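Sirkelgate's Summer Sale Starts Early This Year, and Members Get First Pick

Hi, it's Kevin Quintero from Sirkelgate, and yes, I'm writing this one myself again. The folks who usually polish these things have seen it and let most of it through.

We're holding our biggest online sale of the year this month, and it opens to Twal members a full day before everybody else. Twal is our membership program, the one with free two-day shipping and the birthday coupon. If you've been on the fence about joining, you can start a 30-day trial and shop the whole sale with it. You'll get an email before the trial runs out, so you can cancel if it isn't for you.

Last January we tried a smaller version of this and I learned a lot in one morning. The checkout page slowed to a crawl, people lost things out of their carts, and I answered a good number of those emails personally (if one was yours, thanks for being nicer than I deserved). We've moved checkout over to a new system called Uvgate since then, and your cart now holds an item for 20 minutes once you add it – no more watching it vanish while you hunt for your card.
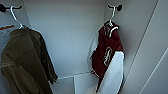

SIRKELGATE NEWSROOM, June 2026

So what's on sale? We have 2163 items marked down, up to 60 percent off, across home, kitchen, clothing, luggage and outdoor gear. I've been through the whole list more times than my family would like, and I think the kitchen section is the strongest we've put together. Clothing has plenty of end-of-season jackets and sweaters, and if you can stand to think about fall in this heat, the prices are really good!

Cleltent, our own house brand, is in the sale for the first time. I argued for that one. We've added 106 Cleltent products, mostly bedding, towels and storage, and they'll stay at the sale price until they're gone. We won't be restocking them before the sale ends, so please don't wait on the towels and then write to me.

We'll also be giving a $200 gift card to one Twal member every day of the sale. You're entered automatically when you sign in to your account, and you don't have to buy anything. Full rules are on the sale page.

A couple of practical things. Sale prices show up on their own, with no code to type in. Coupons you already have can't be stacked on top, but they won't expire while the sale is running – we've pushed the dates out for everyone. Returns are the same as always: 45 days, and the label is on us.

Trial sign-ups are open now on the Sirkelgate home page and in the app. Reporters who'd like the item list ahead of time, or who want to ask me about that January morning, can reach me through the newsroom page. I do pick up.

About Sirkelgate
Sirkelgate is an online store selling home goods, clothing and outdoor gear to shoppers across the United States. Twal and Cleltent are part of Sirkelgate.

Media contact: Kevin Quintero, Sirkelgate Newsroom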